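From: Vesna Lazarević
To: gripper-planning list
Subject: Re: Parts budget for the second round of hand-held grippers

Dezső, thanks for putting the list together. I have answers to most of it and one item I'd like to change. Your message is quoted below with my replies under each part.

> Dezső Lengyel wrote:
>
> I need to send the order request up by the end of March. Last round we
> bought everything for the first hand-held gripper in small lots and paid
> shipping on each one. This time I would like a single order from Kekel
> and a single order from Wiltareck, and nothing after that.
>
> What I have so far: 2 more hand-held grippers, complete. Spare finger
> blocks. Threaded inserts. Consumables for the household tasks. The total
> I was given is 600 and I don't expect it to move.

One order per supplier is fine with me. Kekel will hold a quote for a month, so you can ask for it now and fill in the quantities later. Wiltareck won't, and their price on the finger blocks changed between my first and second emails to them, so please get that one last.

On the inserts, buy the brass ones again. Lajos tried a cheaper kind on a test piece and it turned in the plastic when he tightened the screw. A bag of 20 is enough.

> Question for everyone: do we need two sets of finger blocks per gripper?
> Ilona says the current blocks are holding up. If so I would sooner spend
> the money elsewhere.

I would keep two sets, and my reason is cleaning. When we wrote the first budget, the tasks were all clean objects on a table. Now a good part of the list is throwing things away, and the things are used ones. The paper cup into the round opening is typical:

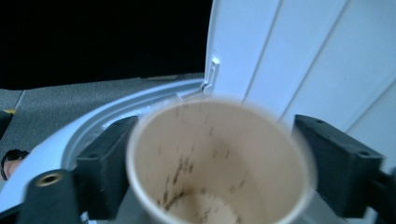

1. Finger blocks

The cup has dark brown stains down the inside that look like dried coffee, and the blocks are pressed right up against it. The surface of the blocks is matte and a bit textured. In my experience that kind of surface takes longer to wipe down than a smooth one. With a second set we can swap the blocks at the end of a session and wash the dirty ones properly. With one set, the gripper is out of use while they dry.

If we have to choose, I would drop the second set on one gripper only and keep it on the one that does the trash tasks.

2. Consumables

Your list has paper cups by the sleeve. We need some new ones, but a stack of clean cups is not what people throw out. Andor has been saving used cups from the Driltovthorpe office and that costs us nothing. Please cut the cup line by half and put in paper towels and a box of gloves, which are missing from the list.

3. Bins

You asked off list whether we should standardize on one bin. I would say no. The white one with the round opening and the lid that stands open is easy to work with, so I want something harder next to it. Sầm has a pedal bin and a swing-top they can lend us. If they do, we can leave bins out of this order. Whoever sets up the task should write down which bin was used, since we were careless about that last time.

4. Spares for the body of the gripper

> I have put 225 aside for body parts in case one gets dropped. Lajos
> thinks this is too much.

I agree with Lajos. We have broken one part since we started, and he printed a replacement the same afternoon. I would move most of that money to the finger blocks and keep enough for one full set of screws and a roll of black filament. If a gripper is really damaged, we can borrow from the other one for a few days.

> Last thing. Does anybody need a stand or a case? They are not cheap and
> I have left them out.

No stand. One case would be useful, because the gripper goes back and forth to Driltovthorpe in a backpack at the moment. A plain tool case with foam from a hardware store is enough. Please don't buy the fitted one from Wiltareck.

Two things I still need from other people:

Ilona, please check that the screw holes on the new Wiltareck blocks are in the same place as on ours. Their drawing shows the small hole near the top but doesn't give the distance from the edge. If it is different, the old and new sets won't swap and the plan in item 1 doesn't work.

Andor, please confirm the loan with Sầm before Dezső sends the request. A yes by email is fine.

Dezső, I can go through the final quantities with you any day after 2 p.m. I have the old invoices in a folder and will bring them.

Vesna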